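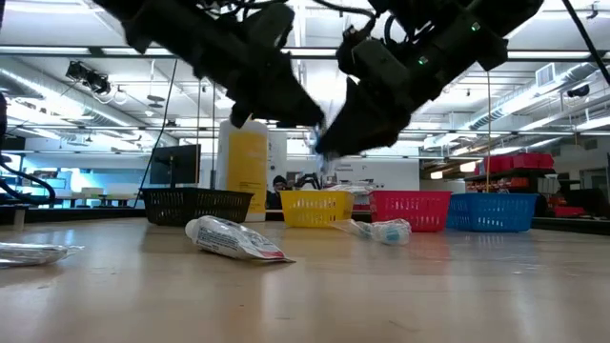

Cadavlow hardwax oil, satin, one year in

Bought the small can in November the year before last, used it on a desk first, then a kitchen table. Writing this up quick becuase people keep asking in the comments under the old Gruvar post.

Short version: good stuff, slow, smells for days. Would buy again.

Putting it on

Sand to whatever the can says and stop. I went finer on the desk and it barely soaked in, had to scuff it back and start over. Thin coats. Thinner than that. Wipe the extra off with an old T-shirt and lay the shirt flat outside to dry, oily rags can catch fire, not kidding.

Can says 3 coats. I did 4 on the kitchen table, the last one mostly on the ends where the grain drinks it up. Dry to touch overnight, but I'd give it 20 days before you put anything heavy or wet down. I didn't on the desk. There's a ring from a plant pot. Still there.

Wear

Coffee, fine. Red wine, fine if you get it in an hour. Hot pan, no, use a trivet. Spray cleaner dulled a patch near the sink end, so now it's just a damp cloth and a drop of dish soap.

Sheen is more than I expected from a "satin". If you want dead flat get the Trerari matte, which I have on a shelf and like, but it marks if you look at it wrong.

Fixing it

Best part. Scuffed a corner moving house, rubbed it with a gray pad, dab of oil, done in ten minutes. Try that with the Skinner varnish. I did, ended up stripping the whole top.

Gripes

Lid. Glues itself shut after one use. Wipe the rim or you'll be at it with a screwdriver. Leftover oil skinned over in the can too, lost maybe a third of it. Instructions are in tiny print and the drying chart is on the underside, where you can't read it once teh can is open.

4 out of 5. Loses one for the lid.

Updated March 2025, added the bit on spray cleaner.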